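Medienmitteilung
Demisberg, 2024-11-23

Griffig, schwarz und endlich wieder zu haben: Bei Prollamcombe kommt im Dezember der Henard zurück

Ich mache es kurz, weil ich weiss, wie voll Ihre Postfächer vor den Festtagen sind (meins auch!). Mein Name ist Flurina Reisinger, ich leite bei Prollamcombe in Demisberg die Produktentwicklung, und ich freue mich gerade wie ein kleines Kind: Der Henard geht in die zweite Auflage. 2918 Stück waren es beim ersten Mal, und danach haben uns so viele Leute geschrieben, dass meine Mutter Hermine im Büro eine eigene Ablage dafür angelegt hat.

Für alle, die ihn noch nicht kennen: Der Henard ist ein Griffkörper für Werkstatt und Atelier, auf den man die Einsätze aus unserem Aebischer-Sortiment steckt. Acht Einsätze gibt es inzwischen, vom feinen Schaber bis zur Reibahle. Wer den ganzen Tag mit so etwas arbeitet, weiss, wie viel an der Oberfläche hängt. Zu glatt, und man verkrampft die Hand – zu grob, und am Abend brennt die Haut. Wir haben deshalb ewig an der Struktur herumgetüftelt, und Urs Leitner aus der Musterwerkstatt kann das Wort «Kreuzmuster» vermutlich nicht mehr hören.
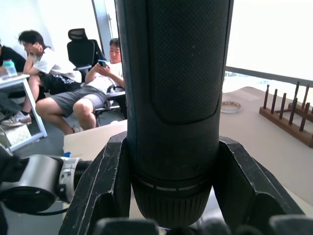 Geblieben sind wir bei Schwarz. Es gab zwischendurch Muster in Dunkelgrün und in einem ziemlich mutigen Orange, die liegen jetzt bei mir in der Schublade. Neu ist die Abstimmung von Gewicht und Länge, damit der Griff auch in kleineren Händen ruhig liegt. Das war der Wunsch, der in den Zuschriften am häufigsten kam, und ich gebe zu, dass ich ihn zuerst etwas unterschätzt habe.

Edeltraud Lüthi, die bei uns den Verkauf macht, sieht das so: «Die Leute nehmen den Griff in die Hand und drehen ihn erst einmal eine Weile. Dann fragen sie nach den Einsätzen.» Genau so geht es mir übrigens auch, ich drehe ihn beim Telefonieren!

Der Henard kostet 136 Franken, zwei Einsätze nach Wahl sind dabei. Die ersten 200 Stück verkaufen wir im Dezember direkt ab Werk in Demisberg, danach beliefern wir den Fachhandel. Vorbestellungen nimmt Edeltraud Lüthi ab sofort entgegen. Ersatzteile für die erste Auflage führen wir weiter, auch die alten Einsätze passen.

Testgeräte für Redaktionen verschickt Florencia Orellana von unserer Medienstelle. Bitte geben Sie ihr an, welche Einsätze Sie ausprobieren möchten und bis wann Sie das Paket brauchen.

Medienkontakt
Prollamcombe, Demisberg
Florencia Orellana, Medienstelle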